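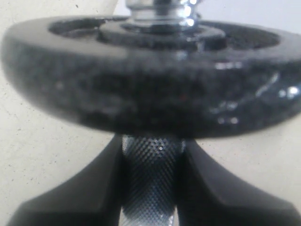
Home Gym Corner > Dumbbells & Plates > Spin-locks coming loose, and black bits everywhere

nosipho_m
Joined April 2024

Hi all, first post. I've got one of those adjustable dumbbells with the speckled black plates and the chrome spin-lock nuts, bought used from a guy two streets over. I like it a lot, but the nut creeps loose on me every single set of rows. I tighten it as hard as I can by hand and by rep 11 I can hear the plate clicking. Is this normal or did I buy junk?

chrysanthi.lifts

Welcome! Totally normal, I fought with mine for years. Check whether your nuts have a rubber ring on the inside face. Mine had gone hard and flat, so I got a bag of replacements from Vusier (the sizes are listed by the inside diameter, measure first!!) and they've stayed put ever since.

Ashraf H

Rubber rings help for maybe 3 months. Get a second handle that takes spring clips and be done with it. Spin-locks are slow anyway, I could eat a sandwich in the time it takes to change plates.

chrysanthi.lifts

Strong disagree, Ashraf. Spring clips over your face on a bench press? No thanks. I'll take slow.

nosipho_m

Ok, mine have no rubber at all, just metal on metal, so that's probably it. Ordering some tonight. Second question while I have you. I keep it in the corner of the spare room, pale walls, beige floor, and I'm forever finding little dark specks on the white stuff in there.

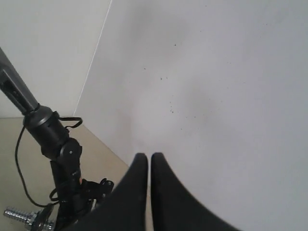

I wipe them up and a week later there's more. Is the coating coming off the plates? Or is it the rubber mat I threw out in May?

Fouad_C

Could be coating. Rub the rim hard with a damp white rag. If the rag comes up gray with grit in it, your finish is shedding. I had a Badell set that did that from day one and I ended up sanding the loose spots and hitting them with 2 coats of enamel. Looks homemade but no more crumbs.

Ashraf H

Or it's just dirt off your shoes. Not everything is the plates.

mbouzid

I'd also look at the knurling on the handle. Chalk and skin and old grease pack in there and dry up, then it drops out when you set the thing down. Stiff nylon brush, a little light oil, wipe it dry. Don't use a wire wheel, I wrecked the grip on a perfectly good bar that way.

nosipho_m

Shoes!! I do wear my outside shoes in there, oops. Will try the rag and the brush this weekend and report back.

Fouad_C

Do the rag first, before you oil anything.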